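Painter's tape

Painter's tape is a pressure-sensitive tape used to mask surfaces that are to be left unpainted. It consists of a crêped paper backing coated with a low-tack adhesive, and differs from general-purpose masking tape mainly in how long it can stay in place before removal. Most grades are coloured, blue and green being the most common.

Grades

Manufacturers sell the tape by adhesion level. Delicate-surface grades are meant for wallpaper and fresh paint, medium grades for cured walls, trim and glass, and high-adhesion grades for brick and rough timber. Rated removal times range from 3 days to several weeks, and are shortened by direct sunlight.

Use

The surface is cleaned of dust and allowed to dry. Tape is laid in short lengths and the edge pressed down with a putty knife or plastic card. It is usually pulled back at an angle of 45 degrees while the last coat is still slightly soft. Paint that has dried hard may be scored along the edge first to prevent tearing.

Other uses

The tape is also used for labelling, for holding templates, and for setting out lines on floors, benches and tables where a permanent mark is not wanted. Stage crews and teachers use it in this way. Lines laid by hand over long distances tend to wander unless a chalk line or straightedge is followed. 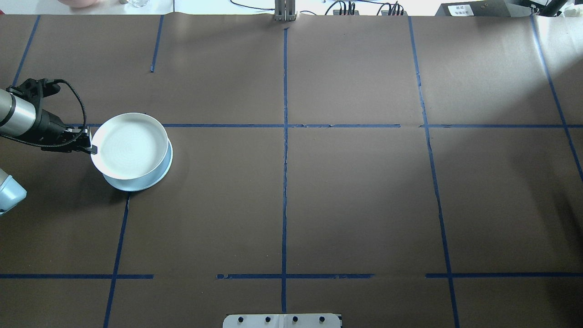

Blue painter's tape laid in a grid over dark brown paper on a tabletop

Disposal

Used tape is generally not accepted in household paper recycling, as the adhesive and dried paint contaminate the pulp. Cardboard cores can be recycled separately.

See also: Masking tape; Drop cloth; Gaffer tape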